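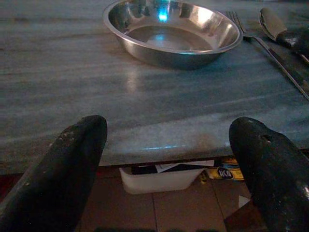

Table-laying practice: a steel bowl, a fork and a spoon at the Flastton test kitchen.

Flastton weighs up second robot arm, and the small matter of paying for it

2025-09-13
By Rakiya Adeleke

The Flastton test kitchen has one robot arm, and by the end of February it would like two. Between now and then stand a spending round, a quote that runs to more pages than anyone had asked for, and Gerardo Ocampo, who looks after the equipment budget and has never been known to sign anything on the day it reached him.

The arm is being taught to lay and clear a table. Bowls, forks and spoons are the main diet for now, on a marble top that was in the building long before the project and was judged too heavy to move. Progress is described by the team as steady, a word that covers a good deal of ground.

"People see the arm and ask what it cost," said Zainab Ogunleye, who leads the work. "They should ask what the fingers cost. The arm you buy once. The fingers you buy for ever."

Fingertips are indeed the sore point. The present pair is scuffed, and spares come from Droser in packs of five at £347 a pack. The first year's plan allowed for a single pack. The team has so far bought three, the last of them out of money set aside for chairs. Visitors to the kitchen are invited to stand.

Two suppliers are in the running for the second arm. Flallov has offered the cheaper machine, with training, fitting and software updates all listed separately in a section headed Options. Okafor's price is higher and includes nearly everything except the plug, which is to be confirmed. Both firms have promised delivery within 30 days of an order, and both have explained by email what they mean by an order.

Ocampo has asked for the two quotes to be set out on the same sheet, with running costs across the full life of the machine. That job went to Qianru Fang, who spent much of the summer finding out how long the life of the machine might be. Flallov told her it depended on use. Okafor told her it depended on care. She has put both answers in the sheet, in a column of their own.

"I'm not against a second arm," Ocampo said. "I wasn't against the first. I'd just like to see the spare parts on page one this time, and not in a letter afterwards."

Oluwatosin Osagie, who runs the daily sessions, has made the case for a different kind of spending. A second arm needs a second table, he points out, and a second table needs somewhere to go. Storage is already tight, and a fair amount of it is under the furniture. His own bid, for shelving and a lockable cupboard, would come to less than the delivery charge on either machine. It has been noted.

There has also been some talk of leasing. Under a lease the kitchen would pay monthly and hand the arm back at the end, in good condition, fair wear excepted. Ogunleye asked both firms whether scratched fingertips counted as fair wear. One has replied, asking for a photograph.

The likeliest outcome, according to several people who did not want to be quoted on it, is a short trial of one machine before any money changes hands. Flallov is willing to lend an arm if the kitchen pays for transport. Okafor is willing to lend one if the kitchen promises to be serious.

Bids for the spending round close next month, and a decision is expected before the February deadline. Staff who want to add cutlery to the request should send the details to Fang. Teaspoons have already been asked for twice.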